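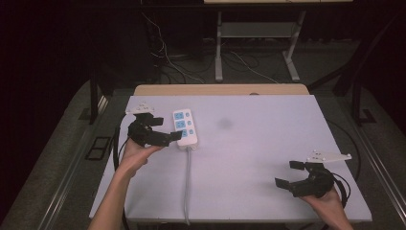 Cómo ordenar los cables de una mesa de trabajo con una sola regleta

Nivel: fácil. Tiempo: una tarde, contando la limpieza.

Esta guía sirve para una mesa de tablero claro y liso, pegada a la pared o con algo de espacio detrás. La idea es dejar una única regleta a la vista, con el cable saliendo por un solo lado, y quitar de encima todo lo que se pueda enchufar en otro sitio.

Qué hace falta

Una regleta de tres tomas, a ser posible con interruptor.
Bridas de velcro reutilizables.
Cinta adhesiva de doble cara desmontable o velcro adhesivo.
Un paño de microfibra y jabón neutro.
Cinta métrica y lápiz.
Cinta de carrocero para etiquetar.

Paso 1. Vaciar y desenchufar

Desenchufe la regleta de la pared antes de tocar nada. Después retire los aparatos uno a uno y pegue en cada cable un trozo de cinta de carrocero con el nombre del aparato. Los cargadores parecidos se confunden enseguida, así que etiquete también el transformador.

Los cables que no sepa de qué son van a una bolsa aparte. Si llega julio y la bolsa sigue cerrada, al punto limpio.

Paso 2. Limpiar el tablero

Pase el paño apenas humedecido con agua y una gota de jabón, siempre en la misma dirección, y seque con la otra cara. En los tableros blancos las marcas grises de roce salen casi siempre a la segunda pasada. No use estropajo ni alcohol sobre superficies lacadas. El adhesivo no agarra bien sobre polvo o humedad, de modo que conviene esperar 20 minutos antes de pegar nada.

Paso 3. Elegir el sitio de la regleta

Siéntese y ponga los brazos como cuando trabaja. La zona que barren los antebrazos tiene que quedar libre. Para una persona diestra lo más cómodo suele ser el lado izquierdo, con la regleta colocada a lo largo, perpendicular al borde donde se sienta.

Pruebe las dos orientaciones del cable. Si la toma de pared está detrás de la mesa, el cable debe salir hacia el fondo. Si está en el suelo o en un lateral, puede salir por el borde delantero, pero entonces hay que bajarlo enseguida por la pata para que no roce con las rodillas - o con la silla, que lo acaba pellizcando.

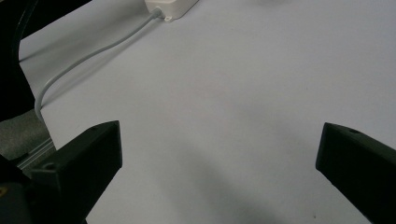 El tablero despejado, con una pequeña caja blanca al fondo.

Paso 4. Medir antes de pegar

Marque con lápiz, muy flojo, las dos esquinas de la regleta. Compruebe que los enchufes más voluminosos caben sin tapar la toma vecina. Damian Ostrowski, que montó los puestos del taller de Astolbridge con este mismo sistema, deja siempre los transformadores grandes en la toma del extremo.

Si la mesa lleva cajonera tipo Flarov o similar, abra el cajón del todo y mire por dónde pasa el cable. En nuestra mesa hubo que correr la regleta 21 cm.

Paso 5. Fijar

Pegue dos tiras de velcro adhesivo en la base de la regleta, sin tapar tornillos ni rejillas. Presione treinta segundos y deje reposar una hora sin enchufar nada. El cable se sujeta a la pata con una brida cada palmo, sin apretar. Deje una vuelta de holgura abajo para poder mover la mesa.

Paso 6. Volver a enchufar

Conecte primero lo que se usa todos los días. Lo ocasional puede quedarse en un cajón con el cable recogido en forma de ocho. Sume los vatios de los aparatos y compare el total con el máximo indicado en la regleta. Nada de calefactores ni hervidores, y nada de conectar una regleta a otra.

Mantenimiento

Cada pocos meses desenchufe todo, pase el paño y revise si hay algún cable aplastado o alguna toma amarillenta. Si la clavija se calienta con el uso, cambie la regleta.

Para despegar el velcro sin dañar el tablero, pase un hilo dental por debajo y tire poco a poco. Los restos de adhesivo salen frotando con la yema del dedo y un poco de aceite de cocina.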